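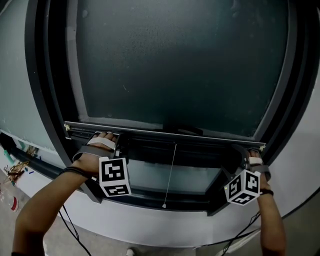
Riraner 400 load assist

For shops still opening, loading and closing by hand all shift. The Riraner 400 is a small arm on a floor rail, made by Plodo, sold and serviced by us out of Stonanton. It learns the door pull from your own operators, then takes over the repeat cycles. Your people keep setup, checks and anything odd.

What changes on the floor
Less reaching and tugging, mostly. One operator can look after two or three stations. Job cards need a rewrite, so talk to the crew early, before the crate shows up. Night shift too, they always hear last.

"I used to go home with my wrists aching. Now I do the first pull of a batch and the paperwork. Still getting used to the paperwork." Sneha Goel, line lead, Strebel

Specs
Reach: 721 mm
Rail length: 2000 mm (longer to order)
Weight, arm only: over 40 kg, two person lift
Power: single phase, own breaker please
Works with: hinged and lift-up doors, bar or grip handles
Door weight: ask, we will want measurments

In the box
Arm, rail, foot switch, stop button, cable cover, printed manual. Floor bolts not included.

Training
Half a day on site, teach-in by hand. Bring whoever really runs the machine, not just the supervisor. Refresher is free in the first year, book thru the service desk.

Stock
Part no. 688. Next batch ships August. Price on request, trade accounts only. Spare grips and rail ends are on the parts page.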